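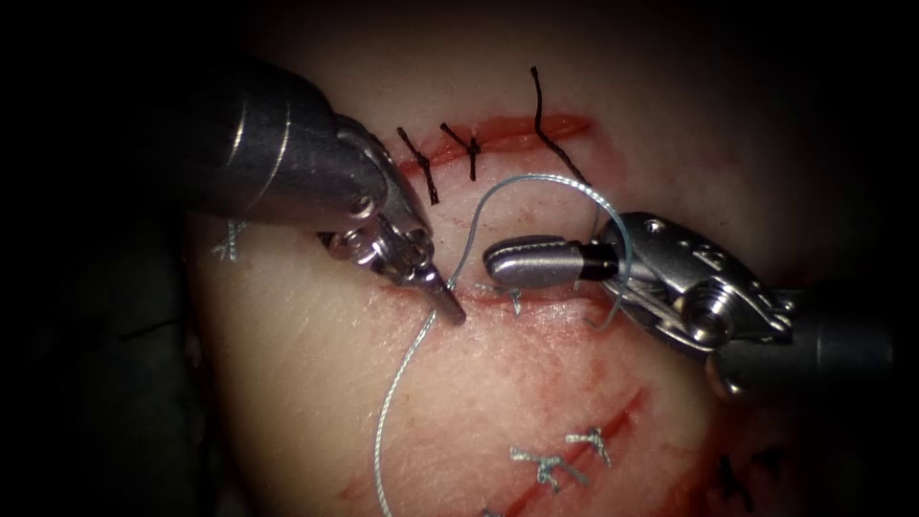 Figure 3. Suturing on a tissue pad with two robotic instruments. The left needle driver holds the blue monofilament near the lip of the central incision; the right grasper is close by. Black and blue-grey stitches close the other incisions to different degrees.

4.2 Thread handling

We split each recording into single stitches and labeled the thread state at every handover between the two instruments. The set holds 741 stitches, of which 545 were used for training and the rest for testing. Labels were checked a second time by Uwe Voß at the Ilbridge lab, and disagreements were settled by going back to the recording.

The long loop of slack thread in Figure 3 is typical of the cases that gave the baseline tracker trouble. When the thread passes in front of an instrument wrist, the baseline tends to break it into two pieces and then follows the wrong one. Lema keeps both pieces as candidates and joins them again once their directions agree — a step that adds little to the run time.

Old stitches were a second source of error. Short cut ends near an incision were sometimes taken for the free end of the working thread, mostly where both were blue. We added 1000 cropped views of finished stitches as negative samples and trained again with the same settings. Errors of this kind became less common, but they remain where a trimmed end lies close to the active jaw. Section 4.3 looks at these cases separately.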